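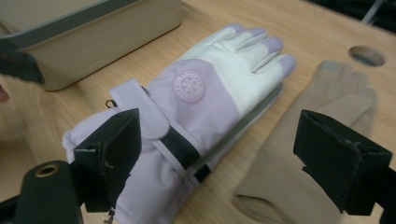 Winter glove and thin beige glove on the bench, hand-held gripper open.

Ticket: left finger does not close fully on soft items
Opened by: Baoshan Cai
Project: Clisano hand-held gripper, shared workshop build
Status: open

Problem
When I squeeze the trigger on a thick glove, the left finger stops early and the right one continues. The glove then turns a little and slides out at the cuff. With thin fabric the fault is smaller, but I can still feel it in the handle. Hard objects are fine.

What I have checked
1. Both finger screws are tight.
2. Trigger cable was replaced in May with the Plorari type. No broken strands at the ends.
3. Return spring swapped left to right. The fault stayed on the left side.
4. Firmware log (Gedgate board) shows the position sensor reading up to 300 counts at full squeeze. Before it was 380 or so on my old notes, but I do not trust these notes.

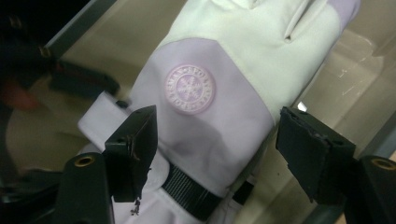 5. Closed slowly on the cuff, at the level of the strap, 19 times. I chose this place for the test as the fabric is thick there and the strap gives some edge to hold. It slipped 8 times, always to the same side.

The pads are also worn. Edges are rough and some small fibers hang from the left one. I did not clean them yet, so that Jianguo can look first.

Reply from Jianguo Ye
Please clean the pads before anything else, then repeat step 5. If it is the same, open the left mount and look at the pivot. On my Guo version the pivot sleeve had moved out by itself and was rubbing on the arm. I pushed it back and put a drop of thread lock. Also, do not use the log value alone. Mine shows 200 and closes well.

Reply from Baoshan Cai
Thank you. Pads cleaned, slip is now less often but the left finger still stops early. I will open the mount when the small hex key is back in the drawer.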